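Clatska folding water tank cart, after one winter on the road
Posted Apr 21, 2024 by Su-chen Huang

We bought the Clatska cart in February, when we were parked for a long stay outside a small town and the water tap was at the other end of the campground. Before that my husband carried two jugs by hand, many trips, and his shoulder complained every evening. So I write this review for people who live in a trailer or motorhome and must bring water to it, or take gray water away from it.

The cart is a flat tank with wheels at one side and a handle which folds down. When it is folded it goes under our bed, but only if I first take out the box of winter shoes. In the product page they say it fits in any storage bay. Ours is an old Yeh 2550 trailer and the bay door is narrow, so for us it did not fit. Please measure your door before you order. I did not, and I was a little angry with myself.

Filling is easy. The opening is wide and the cap has a short strap, so it cannot roll away under the trailer. The first week the water tasted of plastic. I rinsed the tank with baking soda and left it open in the sun, then did the same again the next day, and after this the taste was almost gone. We still don't use this water for tea. For dishes and showers it is fine.

Pulling it is good on a paved road and quite bad on gravel. The wheels are hard and they make a terrible noise in the early morning. We stayed next to a very kind couple who go to bed late, and I was ashamed to pass their window at seven. Later I learned that the same company sells softer wheels under the name Silent. They cost extra, and I think they should be in the box from the beginning.

The weak point is the handle. After 1447 miles of travel it became loose at the bottom, where it joins the frame. I suppose the shaking of the road did this. My husband tightened it in a parking lot in the rain, and it became loose again before the next stop. In the end he changed the nuts to a locking type and it has been quiet since.

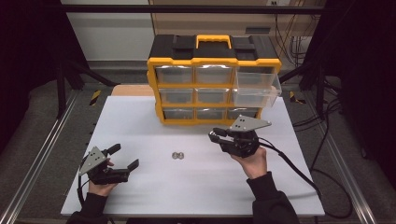

Malsha Howlader wrote to me after my short note in the travel group that her handle did the same thing, and that she puts a drop of thread glue on it every spring and forgets about it for the rest of the year. She also said to never pull the cart with the handle half up, as the whole weight then goes on one side. I had been doing exactly this, because I am short and it was more comfortable.

We also tried the Tosex bag, which you carry on the back or lay on the roof of the car. It is cheaper and takes almost no space, but one person cannot lift it full, and getting the last water out is a wet job. We gave it to friends who only camp on weekends and they like it.

Would I buy the Clatska again? Yes, for long stays. If you move every day and fill your tank at the gas station or when you buy propane, you will hardly use it. I give it four stars out of five. The missing star is for the handle and the noise.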